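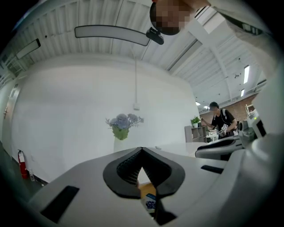

A blueberry-printed packet at the Batside unit. Photo: Sulastri Menon

Batside swap room gets its furniture in before April opening

March 19, 2022

I popped into the old Batside unit this week to see how the swap room is coming along, and I have to say it's starting to look like somewhere you'd want to sit down! The corrugated ceiling and big plain white walls are staying as they are (painting them was priced up and quickly forgotten), so all the effort has gone into the furniture.

My favourite bit is the white kidney-shaped table. It stands in front of the wall with a vase of pale lavender flowers on it, and I'd happily take it home. There's a dark teal-grey rug down too, which does wonders for a room this bare, and a slatted wooden bench for anyone who just wants a natter.
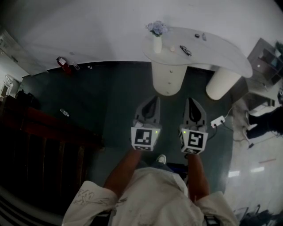 The brown shelves are up but there isn't much on them yet, apart from a few small bits and a green plant. That should change once donations start. Sulastri Menon, who runs the project, wants books, puzzles and kitchen things in decent nick — no mattresses, please, and nothing with a frayed plug.

The appeal set out to raise £1,000 for fittings and finished on £1,039, with the last chunk coming from the bake sale at Pavon. The extra £39 is going on hooks for coats.

Donations can be left at the side door from 3 until 4 in the afternoon, and the room opens to everyone in April. Bring a bag!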